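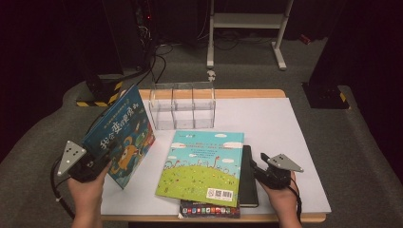
Fig. 4.1. Picture book with the title set vertically down the right side of the cover.

Unit 4: Writing direction, line length and the page
Notes for the second half of term. Read with the Lowther handout on type measurement.

4.1 Terms

Writing direction has two parts: the direction in which characters follow one another within a line, and the direction in which lines follow one another on the page. English is left to right, lines downward. Arabic and Hebrew are right to left, lines downward. Chinese and Japanese may be set in either of two ways: horizontally, as in English, or vertically, with characters running downward and lines advancing from right to left. Traditional Mongolian is also vertical, but its lines advance from left to right.

Keep the two parts separate in your answers. "Vertical text" on its own does not say which way the lines advance.

4.2 Direction and binding

A book whose lines advance from right to left is normally bound on the right, so that the reader turns the leaves towards the right. A book in horizontal Chinese is normally bound on the left. Covers are less strict than text pages. A title may be stacked vertically on the cover of a book set horizontally inside, and the cover alone is weak evidence for the binding side. Check the spine and the first text opening before you catalogue.

4.3 The character square

Chinese type is designed on a square body. Each character takes the same space whatever its number of strokes, so a line of 22 characters has the same length however dense the characters are. Full-width punctuation takes a whole square, although some of it may be compressed at the end of a line.

Two consequences for layout:

The text area is best specified in characters and lines, then converted to millimetres. Doing it the other way round leaves a remainder that has to be lost in the spacing.

Latin words and numerals break the grid. In vertical setting they are either rotated a quarter turn clockwise, or set upright one character at a time. Two-figure numbers are often set side by side within one square. Four-figure dates are rotated or written out in Chinese numerals.

4.4 Worked calculation

The Neremby specimen page has 22 characters to the line. A passage of 638 characters, punctuation included and with no paragraph breaks, fills 638 / 22 = 29 lines exactly. A passage of 600 characters gives 27 full lines and a last line of six characters (27 x 22 = 594).

In practice paragraphs are indented by two squares and end short, so the count from simple division is a minimum. Rawiri Pryor's spreadsheet allows for this -- use the second tab, as the first assumes unindented text.

4.5 Display setting

Titles for young readers are commonly drawn by hand or heavily altered from a typeface. The square body is then abandoned. Characters may overlap, differ in size or sit off the centre line, and outlines in a second colour are used to hold the title apart from the artwork. Legibility depends chiefly on the contrast between outline and ground. Stroke weight matters less at these sizes, though very dense characters fill in if the outline is too heavy.

Phonetic guides (pinyin above the line in horizontal setting, zhuyin to the right of each character in either direction) need extra space between lines. Allow for it before fixing the text area.

4.6 Exercise

Take the 2000-character text in the Skedum folder and prepare a page plan for vertical setting at 22 characters to the line. State the lines per page, the binding side and your treatment of numerals. Use the Dolix template for margins. Plans go to Cameron Hapeta before the July break -- one sheet, printed single-sided.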